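Le dos du cadre

Chez moi, il y a toujours eu des cadres posés par terre contre un mur, face tournée vers la plinthe. On les laisse là le temps de trouver l'image, ou le clou, ou le courage. C'est comme cela que j'ai commencé à m'intéresser à leur dos. Je suis arrivé en français assez tard, et je me souviens que le mot « dos » pour un cadre m'avait beaucoup plu : dans ma langue, on dit simplement « l'arrière ».

Le dos d'un cadre est pourtant la partie qui travaille. La face avant montre, mais c'est derrière que tout est tenu : le verre, l'image, le carton, le panneau de fond, puis les petites pièces de métal qui empêchent l'ensemble de tomber sur le parquet. Une personne qui achète un cadre regarde la couleur de la baguette. Une personne qui encadre retourne l'objet tout de suite et passe son pouce sur les attaches.

J'ai appris ce geste chez Barrera, un atelier d'encadrement étroit, avec une vitrine donnant sur une cour. J'y suis allé un samedi pour faire réparer une gravure, et j'y suis resté jusqu'à la fermeture. On m'a donné un cadre ordinaire, peint en bleu canard, et on m'a demandé de l'ouvrir. J'ai voulu prendre un tournevis. Il ne fallait pas. Les attaches de ce genre se poussent ou se relèvent, doucement, en appuyant près du bord, et le panneau se libère quand la dernière a cédé.

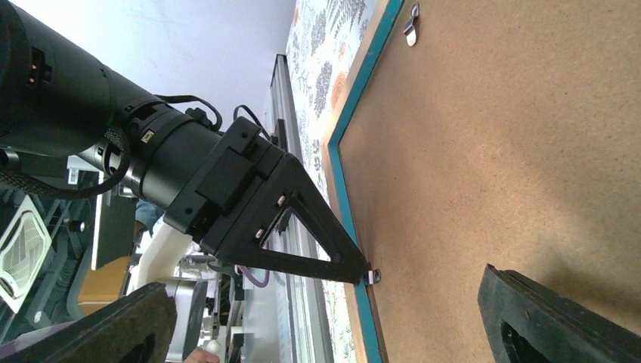
Edgardo Rivera conseille de ne jamais commencer par un coin, car le panneau se met alors de travers dans la feuillure et l'on croit que c'est l'attache qui résiste. Il préfère le milieu d'un côté, puis le milieu du côté d'en face, et seulement ensuite le reste. « Si vous forcez, ajoute-t-il, vous avez déjà choisi le mauvais endroit. »

J'ai essayé les deux méthodes, la sienne et la mienne, qui consistait à faire le tour dans le sens de l'horloge sans réfléchir. La sienne est plus lente au début. Sur les grands formats elle évite cependant une chose désagréable, ce petit bruit sec du fond qui saute d'un côté pendant que l'autre reste prisonnier. Sur un petit format, je continue à faire le tour, par habitude.

Il faut dire un mot de la matière. Les fonds bruns que l'on trouve dans la plupart des cadres du commerce sont en fibres de bois pressées. Cette matière supporte bien le poids, mal l'humidité, et très mal les attaches que l'on plie et redresse plusieurs fois au même endroit. Elle s'use sur les bords et fait une poussière rousse qui passe ensuite sous le verre. Avant de refermer, on essuie donc le panneau avec un chiffon sec, les deux côtés, et l'on souffle dans la rainure. J'ai longtemps sauté cette étape. J'ai maintenant, dans mon couloir, une aquarelle de bateau avec un point roux au milieu du ciel, et les visiteurs me demandent si c'est un oiseau.

Entre le fond et l'image vient le carton. C'est la couche que l'on néglige le plus, parce qu'elle ne se voit ni devant ni derrière. Dans les cadres bon marché elle manque souvent, ou bien c'est une simple feuille de papier imprimée avec les dimensions. Pour une affiche que l'on garde une saison, cela n'a pas d'importance. Pour une photographie de famille, je mets un carton sans acide, coupé à la taille exacte, et je le remplace si je vois qu'il a jauni.
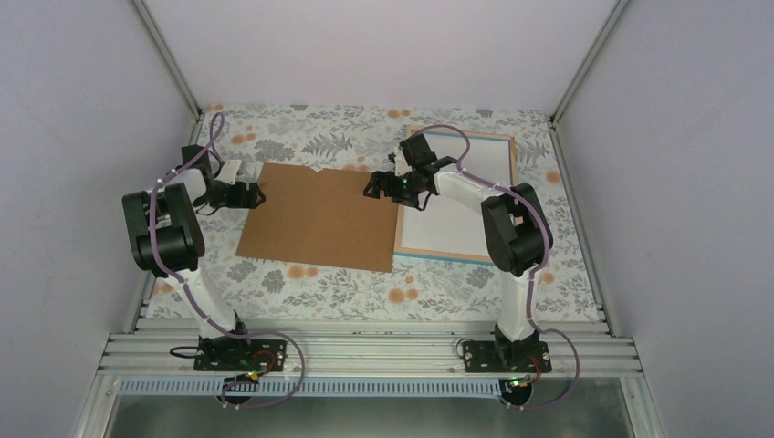
Mon premier carton, je l'ai découpé dans l'emballage d'une étagère Virnard. J'étais très fier de cette économie. J'avais coupé avec des ciseaux de cuisine, sur mes genoux, et le résultat était trop large d'un côté et trop court de l'autre. Ce carton d'emballage, brun et plat, a l'air parfait quand il est couché sur la table, mais il suffit d'un coin un peu déchiré, comme celui de la feuille photographiée ici, pour que la pièce ne cale plus rien à cet endroit. Il faut alors recouper tout le bord à la règle, et l'on perd la longueur dont on avait besoin. De plus, ce type de carton est acide et il finit par marquer le papier qu'il touche. Je le garde donc pour protéger la table et pour faire des gabarits.

La table, justement. On me demande parfois quelle installation il faut pour travailler chez soi. Une surface plate et propre suffit, plus grande que le cadre sur les quatre côtés, afin que les pièces retirées aient leur place. Je couvre la mienne d'une nappe cirée, et je la frotte à la main avant de poser le verre, parce qu'un seul grain de sable fait une rayure que l'on verra toujours. Certaines personnes préfèrent une couverture. Je trouve que le tissu épais avale les petites pièces, et l'on marche dessus le soir, pieds nus.

À Ketville, où je vais deux fois par an pour la brocante de mars, on vend les cadres par lots, attachés avec de la ficelle. C'est là que j'ai vraiment compris la variété des dos. Il y a des fonds cloués, des fonds collés au papier kraft, des fonds tenus par des pointes de vitrier que quelqu'un a peintes en même temps que la baguette. Une année, j'ai rapporté un lot de 10 cadres pour le prix d'un seul neuf. J'ai pu en ouvrir la moitié sans rien casser, et je considère que c'est un bon résultat.

Quand on retourne un cadre inconnu, on cherche d'abord ce qui tient le fond, et ensuite ce qui tient le cadre au mur. Les deux familles de pièces se ressemblent et l'on peut les confondre. Une attache de fond est mince, placée au bord, et s'appuie sur le panneau. Une suspension est plus solide, et elle doit porter tout le poids.
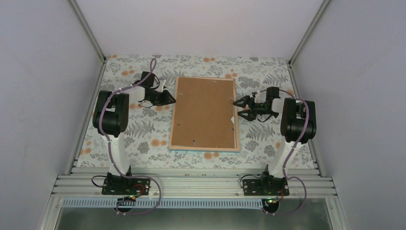

L'orientation est l'autre piège. Beaucoup de cadres sont vendus pour être accrochés dans les deux sens, et il est très facile de refermer un portrait avec la suspension sur le côté. On s'en aperçoit devant le mur, le marteau à la main. Avant de fermer, je fais donc une petite croix au crayon sur le fond, en haut, et une autre au dos du carton. Les deux croix doivent se retrouver du même côté. Chez Barrera, on fait cela avec une flèche, mais je n'ai jamais su si la flèche montrait le haut ou la direction du clou.

Pour refermer, l'ordre est l'inverse de l'ouverture, avec une précaution en plus. On met le verre, l'image, le carton, le fond, puis on retourne l'ensemble en le tenant bien serré, et l'on regarde la face avant. C'est à ce moment que l'on découvre le cheveu. Il y a toujours un cheveu. Si l'on a déjà rabattu toutes les attaches, on perd du temps et on les fatigue pour rien. J'en rabats deux, je regarde, je corrige, et je termine ensuite.

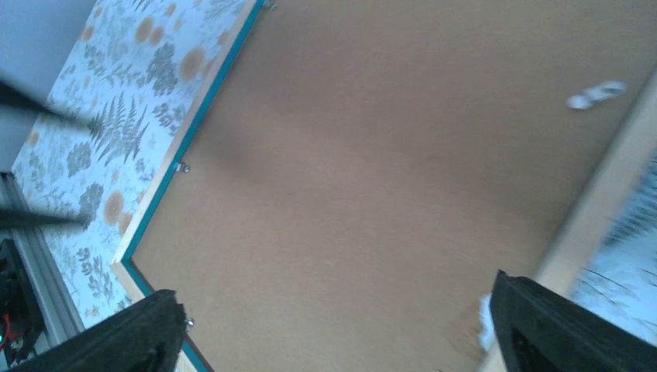
Les attaches fatiguées, il ne faut pas hésiter à les changer. Une boîte de pièces neuves Tanico en contient 157, un nombre dont je n'ai jamais compris la raison, et j'en ai encore pour plusieurs années. On les place à la même distance les unes des autres, dans la mesure du possible, et pas exactement dans les anciens trous, où le bois ne tient plus. Sur un bois très sec, je prépare le passage avec une pointe fine. Sur un bois tendre, la pression suffit.

Je ne veux pas donner l'impression que l'encadrement est un art secret. Changer l'image d'un cadre prend le temps de boire un café, si l'on a rangé la table avant. La première fois, il m'a fallu 90 minutes, le café était froid et j'avais mis l'aquarelle à l'envers.

Depuis, j'ai pris l'habitude d'écrire au crayon, sur le fond, le mois où j'ai ouvert le cadre et ce que j'y ai mis. Sur l'un des cadres de Ketville, j'ai trouvé sous le kraft une inscription du même genre, d'une écriture penchée : « Juin, verre changé, la photo de Tante reste. » La photo n'y était plus. J'ai laissé l'inscription, j'ai ajouté la mienne en dessous, et j'ai remis le kraft avec un peu de colle blanche.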